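May 29, 2020
by the author of Wendeck Notes

I finally have a result worth writing down from the bedding runs. The question was whether a policy trained only on hand-held gripper demonstrations could learn to handle a throw on a bed, and how much the way we record matters.

We recorded 200 demonstrations, all two-handed, with the camera on each gripper and no robot arm involved. One hand takes a fold of the fabric and the other stays open until it has something to go for.
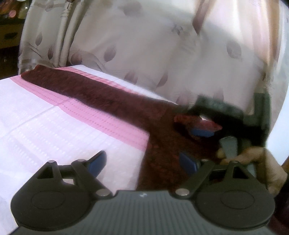
Right gripper closed on a fold of the maroon throw, left one still open.

The first training run was poor. The policy closed on the white sheet as often as on the throw, and I spent most of May blaming the network. The trouble was in the timing. Our Tutero logger was writing the left and right streams with an offset of some 900 milliseconds in the worst sessions, so the two hands never agreed on who was holding what. After I fixed the alignment and trained again on the same data, the mistaken grasps on the sheet mostly went away.

The second change was smaller. I split each recording into approach, pinch and lift, and gave the approach part more weight. Most failures start there – the fingers come in too flat and slide over the pile.
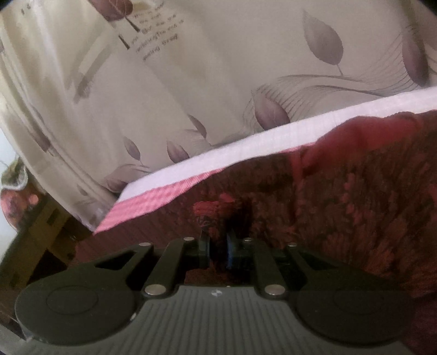 Do you need a robot to collect this kind of data?
The grippers and their cameras are enough for recording, and the arm only comes in when you test the trained policy.

I have not tried thin fabrics yet. The next batch goes through the Pislow scripts, which drop any recording where tracking is lost for more than 2 seconds – 5 of the old ones would have failed that check.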